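Ilmont Community Help > Local Government & Farming

County repealed the crop levy - do I still owe for last season??

Posted by dryfork_mel, 17 January 2026

Ok so maybe this has been asked but search is useless on here. We farm 112 acres out past Ursu, mostly beans and some hay. Two years ago the county passed the water and drainage levy on anything over 40 acres, everybody hated it, tractors parked outside the courthouse and so on. Now the commissioners voted to repeal it. Great. Except I got a bill yesterday for $1,228 with a due date in March and it says "second installment."

So is it repealed or not? My neighbor says throw it out. My husband says pay it and fight later. I called the assessor's office twice, got a recording both times. The letter they sent in the fall said the levy "will be withdrawn" but no date on it anywhere.

Other thing - we paid the first installment on time. If the whole thing is withdrawn do we get that back? Or is it just gone? Would rather not have a lien on the place over a bill that shouldnt exist.

Also does it matter that we were signed up for the drainage credit thru the Flimari district. Never got the credit, by the way. Form went in, nothing came back.

Any help appreciated, need to figure this out before we order seed.

Rutilio Carrillo
Member, Local Government

Don't throw it out. Please.

Voting to repeal and the repeal taking effect are two diffrent things. The commissioners voted on a resolution of intent. That starts the process. The levy was passed as an ordinance, so it takes an ordinance to undo it - first reading, public hearing, second reading, then a waiting period. Last I looked they had done the first reading only. Until the second one passes and the waiting period runs, the levy is on the books and the bills go out like normal.

So as of now your second installment is a real bill. Whether it stays one depends on the wording. There were two drafts in the agenda packet. One repeals "for all installments due after the effective date." The other repeals starting with the next levy year, which would leave you owing the March one. Read whichever version is posted now, not what somebody told you at the co-op.

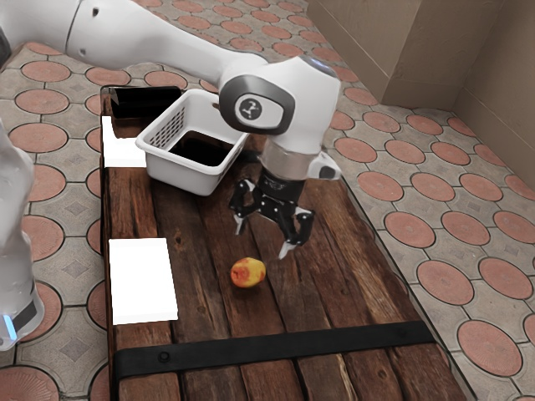
White robotic arm over a dark wooden table. Computer rendering.

What I would do, in order:

Get the current draft from the clerk, not the assessor. Clerk's office picks up the phone. Ask for the ordinance number and the hearing date.

File a written protest on the bill. One page is fine. Parcel number, amount, the words "paid under protest" or "payment disputed pending repeal." Keep a stamped copy.

If the hearing isn't done by your due date, pay it under protest. Late penalty is steep and it does go to a lien eventually, though not overnight.

On the first installment - neither draft has a refund in it. Doesn't mean no chance. People asked for one at the last meeting and the chair said they'd "look at it," for whatever that is worth. If you want it, say so in writing at the hearing, it goes in the record that way.

The Flimari credit is separate. That's the district, not the county. If your form was accepted the credit should come off the bill even if the levy stays. Check line 44 on the back of the statement. If it's blank they never posted it. Call the district and ask for proof of receipt, then take that to the assessor and ask for a corrected statement. Could knock down what you owe while the rest gets sorted out.

Not a lawyer, I just sit thru a lot of these meetings.

haygirl_rirus

same thing happened to us over in Rirus when they dropped the road fee. we didnt pay bc everybody said it was dead. it wasnt dead yet lol. ended up with the fee plus penalty, took most of a year to get the penalty part waived and never did see the fee again

so yeah pay it and write protest on the check memo AND send the letter. memo alone they said didnt count

old_combine

Politicians. They will say repealed at the podium and bill you anyway. Vote them out.

dryfork_mel

Thank you Rutilio, that makes way more sense than the letter did. Line 44 is blank. Of course it is. Calling the district in the morning and I'll get the draft from the clerk.

Sorry about the penalty haygirl, that stinks. Will do the letter and the memo both.

Does the protest have to be notarized or just signed?

Rutilio Carrillo
Member, Local Government

Just signed. If the land is in both your names have both of you sign. Bring two copies so they can stamp yours at the counter.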